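June, evening

I slept badly and got up with the feeling that the whole flat was waiting for me. So today was for laundry, the small kind only, the dark clothes which I always postpone. I made my coffee first and wrote one page for the Cheetham course. My teacher there says that I must write every day, also when nothing happens. 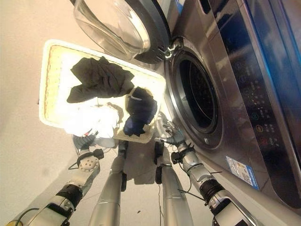

*Dark things by the washer, door open.*

The new program I still don't understand completely. There are so many lights on this machine! At home we had one knob and my mother turned it with her whole hand. I read the manual again until page 68, and I decided for the short wash, as always.

Helju Avotiņš called in the middle of it. She wants me to come to Mekivley for 3 days and help her paint the kitchen. I said yes too quickly, I think, but I am glad that I said it.
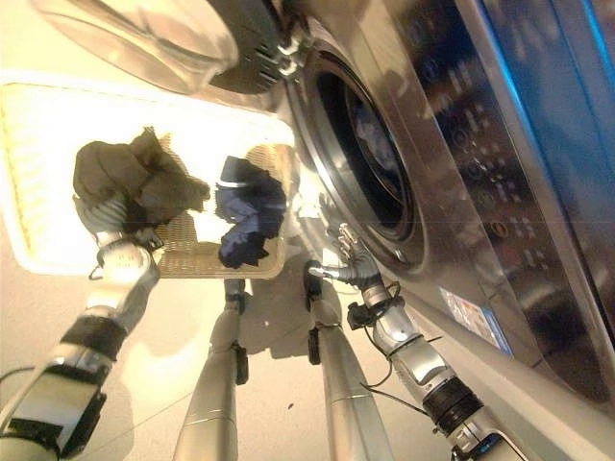
## Later, 9 o'clock

I ate soup and looked at the bus times. The bus to Mekivley leaves at 7 in the morning, and this is early for me, but the later one stops in every village. I must ask Helju if she has old clothes for painting, or if I should bring mine.

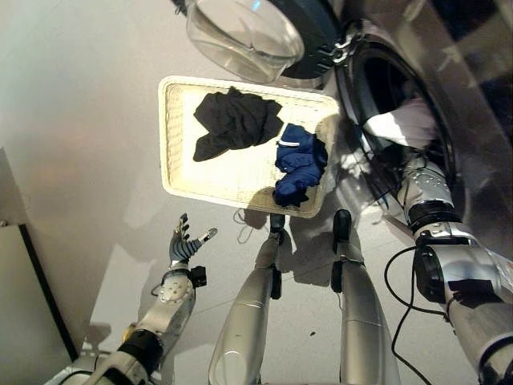 My bag is still under the bed and I don't want to take the big one. For painting I could wear the black thing, it is old enough and a few spots will not hurt it. The blue one with the white string I will keep for the evenings, when we sit outside and Helju talks about her neighbors. I also need warm socks, her floor is cold even in summer. Tomorrow I will buy her some tea before I pack.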